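Filed under: Clubs & Classes, Robots

The Medicine Box Problem

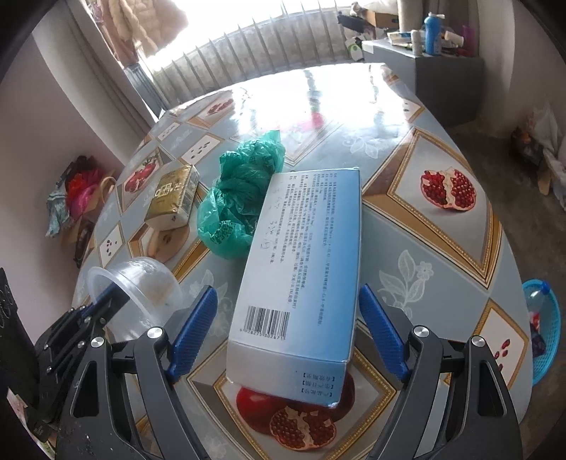

SKURNIMTHORPE, March

posted by the author at 9:40 pm

I joined the evening robotics class because the pottery one was full. I want that on the record before anyone asks me a technical question.

The class project this term is called Grullano. It was named by a vote, and I voted for something else. The goal is to teach a machine to tidy a table, and the way you teach it is by tidying the table yourself, over and over, with a two-finger gripper in your hand. I have a graduate degree and a mortgage, and I now spend my evenings picking up a medicine box with the caution of a man defusing something.

The medicine box is my assigned object. Other people got the tissues, or the green plastic bag, which everybody dreads. I thought I'd done well. It's a box, it has corners, how hard could it be. Then you come at it with the jaws open and find it lying on the diagonal, so your wrist has to go somewhere a wrist doesn't want to go, and by the time you've lined up the blue pads you're standing like a flamingo.

The tablecloth doesn't help. It has pomegranates printed all over it, very handsome ones, split open with the seeds showing, and it's glossy enough to throw the window light straight back at you. In week two I made a serious attempt to pick up a pomegranate. It was printed on the cloth. I got a good grip on the cloth.

Our target for the term is 2228 recordings across the whole class. My share was supposed to be 100 by now and I have 74, of which I'd call most of them decent and a few of them modern dance. The class total stood at 485 when we broke for the holiday, a figure our instructor read out in the voice people use for test results.

There is a rival class over in Carvalho doing the same exercise, and word is they use a plain white table. I have opinions about this. Put their machine in a real living room with a patterned cloth and a tissue pack standing up at the back and let's see how it gets on. (Ours might not get on either. I'm aware of that.)

What I've learned so far:

Go slower than you think. Then go slower than that.

Close the jaws on the narrow sides of the box. If you squeeze the wide faces you run out of jaw, and then you get a short lecture.

Don't talk while recording. There's no sound on the recordings, but apparently I wave my hands.

Next month we move on to handing objects to each other, gripper to gripper, and after that there's a regional open evening at Bavorach where each class shows what its machine can do. I've been asked to bring snacks, so I think my role on the team is becoming clear.

I still check whether pottery has a space.

3 comments

clayandconfused: I'm in the pottery class. We have a waiting list and one working wheel. Stay where you are.

R. from the Carvalho group: Our table is gray, thank you. See you at Bavorach.

marrowfat: My mother had a pomegranate tablecloth very like that one and I tried to pick the fruit off it too, but I was three.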